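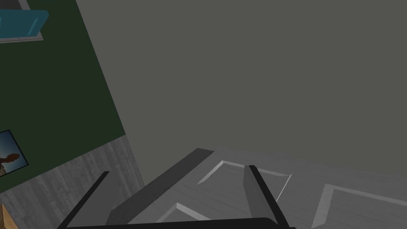

Credit: Tranier Learning Lab, Zurnham

How Does a Robot Get Its Examples?

Posted 16 January 2020 in Machines and Computers

Think about how you learned to open a door. You probably don't remember. At some point you were too short to reach the knob, and later on you could reach it but not turn it. You watched other people do it many times. Then you did it yourself, badly at first, and after a while you stopped thinking about it.

A robot has never watched anyone open a door. It doesn't know what a door is. If you want it to open one, there are two main ways to go about it.

The first way is to write out every step as instructions. Move the arm forward this far. Close the fingers. Turn. Pull. This works well in a factory, where the same part shows up in the same place all day long. It works badly in a house. One door has a round knob and the next has a long handle. One opens toward you and one opens away. If the robot starts out a little too far to the left, all the steps are wrong.

The second way is to show the robot many examples and let a computer program find the pattern in them. This is called machine learning. The program that does it is called a learning system. This page is about the examples: what they are, where they come from, and why it takes so long to collect them.

What is in an example?

When people say "example," they often mean a picture, like a photo of a cat with the word "cat" written under it. A learning system that sorts photos can use examples like that.

A robot needs more. It has to learn how to move, so its examples have to have moving in them. One example for a robot is a recording of one job from start to finish. People who do this work often call it a demonstration, or a demo for short.

A demo has a few kinds of information saved together:

What the cameras saw. A robot may have a camera near its head and another on each arm, close to the gripper. A gripper is the part that does the job of a hand.

What the robot's body was doing. Every joint has a number that says how far it is bent. There is a number for how far open the gripper is, too.

What the robot was told to do next. Move this joint a little. Close the gripper a little.

What the job was, in words. "Open the drawer" is one. "Pick up the ball" is another.

All of this is saved over and over, many times each second. When you play it back it looks like a movie, but there is a long list of numbers riding along with every picture.

A house inside a computer

At the Tranier Learning Lab in Zurnham, many of the demos are made in a house that isn't built out of anything. It is a 3-D model in a computer, a lot like a house in a video game. The lab calls its model house Arai. The robot in it is a computer model as well, and its name is Gemeck.

A pretend house like this is called a simulation. The computer works out where everything is, how heavy it is, and what happens when two things touch. If Gemeck lets go of a ball, the computer figures out how the ball should fall. Then it draws what each of Gemeck's cameras would see.

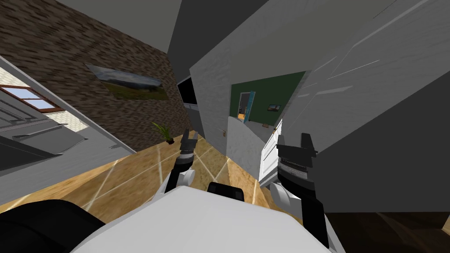
Two arms, two grippers, and a doorway into the next room.

There are good reasons to start in a simulation. A real robot is heavy and costs a lot of money. If it bumps hard into a wall, someone has to fix the wall, and maybe the robot. In a simulation you can press a button and put it all back where it was. You can change the color of a wall in a second. You can move a table to the other side of the room without lifting anything.

There is a problem, too. A simulation is never exactly like the real world. Real drawers stick. Real floors have crumbs on them. Sunlight comes through a real window and makes a bright spot that confuses a camera. A robot that has only practiced in a simulation can be surprised by all of these, so most labs collect some examples with real robots as well.

Who moves the robot?

In a demo, the robot hasn't learned the job yet. So somebody has to drive it.

A person sits or stands at a computer and works the robot's arms from there. This is called teleoperation. "Tele" means "far away," as in "telephone." Some people use a headset and hold a controller in each hand. When they move their right hand forward, the robot's right arm moves forward. When they squeeze the trigger, the gripper closes. Other people use a small copy of the robot's arms, and the robot follows whatever the copy does.

It is harder than it sounds. Your own hand has skin that can feel things. If you pick up an egg, your fingers know how hard they are pressing. A person driving a robot usually can't feel what the gripper feels and has to go by what the cameras show. A camera on the arm gives a very close view, and it tilts and swings whenever the arm does. New drivers often reach too far, or stop too soon, or forget that there's a table edge on the left because they are looking at the right-hand gripper.

At Tranier, a new driver makes 40 practice demos before any of them are saved for the learning system. After that, the driver's demos start going into the collection.

A job step by step

Say the job is to pick up a ball. A driver would usually go about it this way.

First, start the recording. The robot should be standing still.

Turn the robot so that a camera can see the ball. If the ball is behind something, drive to a place where it isn't hidden.

Open the gripper wider than the ball.

Move the arm until there is one finger on each side. This is the slow part. A round thing is easy to bump, and once it is bumped it may roll.

Close the gripper until the fingers are touching the ball on both sides.

Lift. 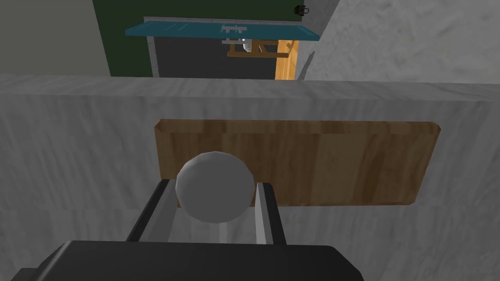

Then hold still for a moment and stop the recording. The driver marks the demo "good" if the job was finished or "not finished" if it wasn't. After that, the computer resets the room and puts the ball somewhere new.

Putting the ball somewhere new matters a lot. Suppose it were in the same spot every time. The learning system might learn "move the arm to this spot and close the gripper." That would work until the day the ball was one inch away. When the ball is in many different spots, the only pattern that fits all the examples is to look for the ball and go to where it is.

The same is true for everything around the ball. If the wall behind it is always green, the system could decide that green has something to do with picking up balls. People know that's silly. The system doesn't know anything except what is in its examples, so the people who plan the examples have to think of it first. They change the starting place and what else is nearby. They change the drivers as well — two people hardly ever do a job in exactly the same way.

How many is enough?

It depends on the job. Here is how one set of demos for the Arai house came out. The job was to pick up a small object and lift it.

The drivers recorded 463 demos.

Then came checking. Checkers watched the recordings and took out the ones that would teach the wrong thing. They took out 60 because the object was dropped and never picked up again. They took out another 40 because the recording had started too late and the first part of the job was missing.

That left 363.

Next they set 70 of those aside. The learning system is not allowed to see these while it is learning. They are kept to test it with later. Your teacher does something similar when the problems on a math test are different from the ones you practiced in class. If they were the same, you could get a perfect score just by remembering the answers.

So out of all that work, 293 demos went to the learning system. For one simple job, that is a small collection. Big collections have many thousands of demos and dozens of different jobs, and they may come from several labs that have agreed to share.

Are mistakes always thrown out?

No, and this surprises many people. Say a driver misses the ball on the first try, backs up, and gets it on the second try. That demo usually stays in. It shows how to fix a problem, and the robot is going to need that. A robot that has only seen perfect tries may have no idea what to do after a miss. Some have been known to close the gripper on empty air and carry on as if they were holding something.

Mistakes that hurt the collection are the ones where the label doesn't match the recording. If the words say "open the drawer" and the robot opens the door, the system will learn something false. Fixing labels is slow work and a good part of the day goes to it.

What happens after that

The learning system goes through the demos again and again. At each moment in each demo, it looks at what the cameras saw and tries to guess what the driver did next. Then it compares its guess with what the driver really did. If the guess was off, it makes a tiny change to itself and tries another one. At first the guesses are terrible. They get better slowly, and this part can take hours or days even on a fast computer.

When it is done, the driver lets go of the controls and the learning system runs the robot on its own. The lab watches to see which jobs it can do. If it keeps missing when the ball is close to a wall, then it probably hasn't seen enough balls close to walls, and the drivers go back and record more of those.

Words to know

Demonstration (demo): a recording of one job done by a robot while a person drives it.

Gripper: the part at the end of a robot's arm that holds things.

Label: words saved with an example that tell what it is.

Learning system: a computer program that finds patterns in examples and uses them to decide what to do.

Simulation: a pretend place inside a computer that follows rules like the ones in the real world.

Teleoperation: controlling a robot from somewhere else.

Try it at home

You need a partner, a blindfold, and a soft ball. Your partner wears the blindfold and is the robot. Put the ball on the floor. Using only words, get your partner to pick it up. Write down every instruction you gave. Now move the ball and have your partner follow the same list again, with nothing added. Then trade places.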